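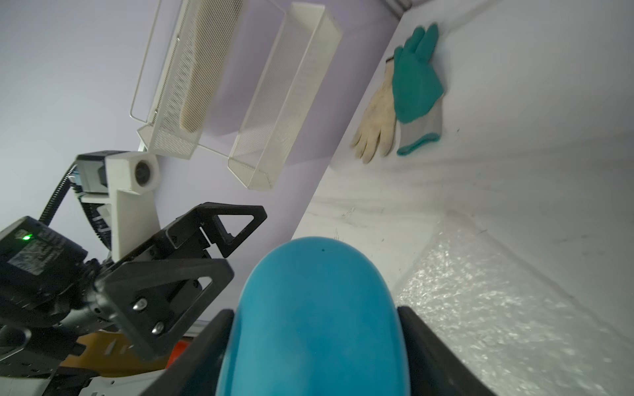 Ticket 949 – Bubble wrap marking the blue plastic wine glasses
Product: Disska picnic glass, stemmed
Status: Open, waiting on customer
Opened by: Uthai Wongsuwan

Uthai, Wednesday, 9:10 am
Hello again, and thank you for being so patient with me on the last one! I'm writing about the stemmed glasses we pack for the Somboon order. Three customers have now written to say that theirs came out of the box with a pattern of faint little rings on the bowl, the same size as the bubbles in the wrap. They don't wipe off with a dry cloth. The glasses have that nice flat finish, so anything on the surface shows up terribly when you tilt it toward a window. We have 183 of them still to go out in June and I would hate to send them all off with spots.

What I've tried so far: washed one in warm water with dish soap (the rings got fainter but I could still find them), and wrapped another one more loosely, which I'll look at tomorrow. We use the clear wrap from Trilon, bubbles facing in, twice around the bowl and once around the stem and foot, with tape at the end.

Mendemum Support, 10:45 am
Good morning Uthai, and no trouble at all – it's always nice to hear from you. Rings like that usually come from the bubbles being pressed against the surface for a long while, and a warm storeroom makes it worse. Could you tell us how long the wrapped glasses sit before they ship, and whether anything is stacked on top of them? It would also help to know how you keep the wrap itself between packing days.

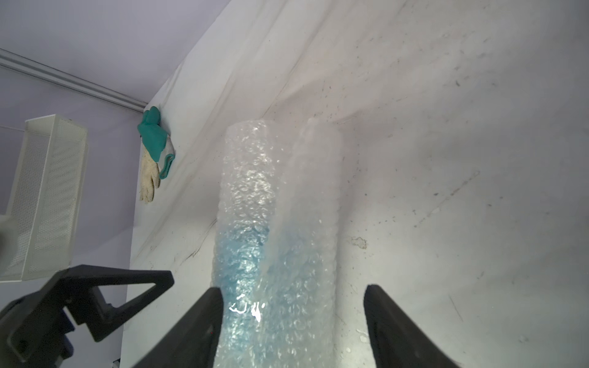

Uthai, 1:20 pm
They sit for a week, sometimes longer if the carrier is slow, and yes, I'm afraid we do stack the boxes. The wrap we keep standing on end. I should add that the plastic sheeting we put down has picked up a fair bit of grime and I'd been meaning to change it, so I wonder if some of what people are seeing is plain dirt that rode along on the wrap. I went back to one of the returned glasses with a damp cloth and a few of the marks did come off gray. Most didn't, though.

Mendemum Support, 2:05 pm
That's a very useful thing to have checked! We think you may have two problems on top of each other. Please try the following with a handful of glasses before you do the rest:

1. Change the sheeting, or wipe it down and let it dry fully.
2. Lay the wrap out flat on a clean, hard tabletop, flat side up, and stand the glass on it.
3. Put a layer of plain tissue around the bowl first.
4. Wrap with the bubbles facing out, and go easy on the tape at the stem.
5. Handle the bowls with clean cotton gloves.
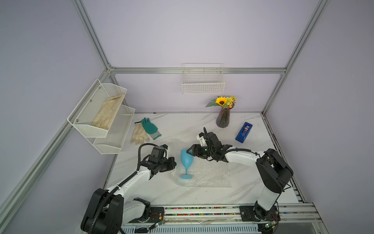
Go gently at the rim, too, where the wrap likes to bunch up when you fold it over. If you find it wants to spring open, a second short piece of tape lower down on the bowl holds better than pulling the first one tight. Please keep the test boxes off the bottom of the stack and leave them for the full week.

Uthai, 4:40 pm
Will do. I have tissue left over from the candle holders, so I can start this afternoon. The loosely wrapped one I'll leave alone until tomorrow as planned – I did peek at the foot and saw no rings there, but that was only a few hours in. I'll write back once the week is up.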